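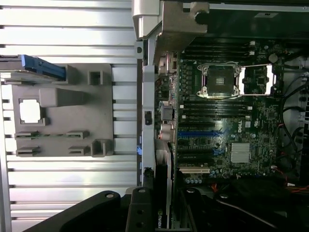
How to Label and Log Small Finds on a Dig

3 minute read

Thursday, June 10, 2021

A find without a recorded location has little research value. The steps below cover bagging, labeling and logging for small finds: beads, coins, worked bone, metal scraps and marked sherds. Bulk pottery follows a separate procedure.

1. Assign the number before lifting

Take the next number from the register and write it on the tag while the object is still in the ground. Numbers run in one series across the whole site. At Sokden the series stood at 3616 when the last trench was closed. Do not restart it for a new trench or a new season.

2. Record the position

Measure easting, northing and height to the center of the object. Enter all three in the register before moving the instrument. For a find from the sieve, write "sieve" in the position column and give the context number only.

3. Bag and tag

Use a perforated bag for damp material. Place one tag inside and tie a second to the outside. Each tag carries:

- site code
- context number
- find number
- material
- date and initials

Write in pencil or archival ink. Ballpoint fades.

4. Enter the record

Copy the register into the database the same day. The Sustis template has one row per find and rejects duplicate numbers. If a number is rejected, check the paper register first and correct the database second.
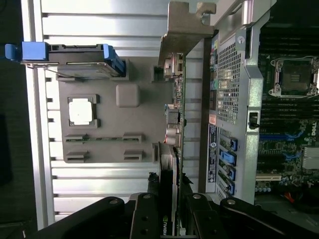 Leave unknown fields blank. A zero in the height column will be read as a measurement. In the Pindetti records, 120 entries had to be checked against the notebooks for that reason.

5. Pack for storage

Metal goes in a sealed box with dry silica gel, separate from bone and ceramic. Stack boxes no more than 2 high. Write the range of find numbers on the short side of each box, for example 1081 onward, and add the box number to the database.

We use cookies to measure site traffic. Accept | Settings

© 2021 Noguchi Field Notes | Contact | Back to top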